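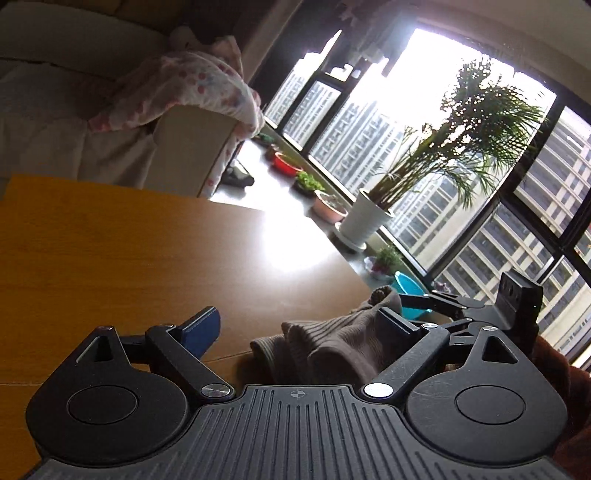

Keyvan Shahbazi wants to know whether a wallet he last opened in August still counts as his. It does, Keyvan, provided you still have the recovery phrase. The rest of the mailbag follows.

Merrick Wallet FAQ
Updated 2019-07-08

I lost my recovery phrase. Can you look it up?
No. We never had it. Please check the drawer again.

How many coins does Merrick support?
345, of which most people use two. Keden tokens are view-only for now.

Why was my network fee so high?
You sent during a rush, or you picked "Fastest" - many people do, and then go to bed. Try "Normal" next time.

Someone from Merrick support messaged me and offered to double my Bitcoin.
We can't double anything. Block them.

Is there a sending limit?
$400 a day until you verify your email. After that, none from us.

I sent Bitcoin to a Grenetti address by mistake. Can it be reversed?
Not by us. Write to Grenetti and be very polite.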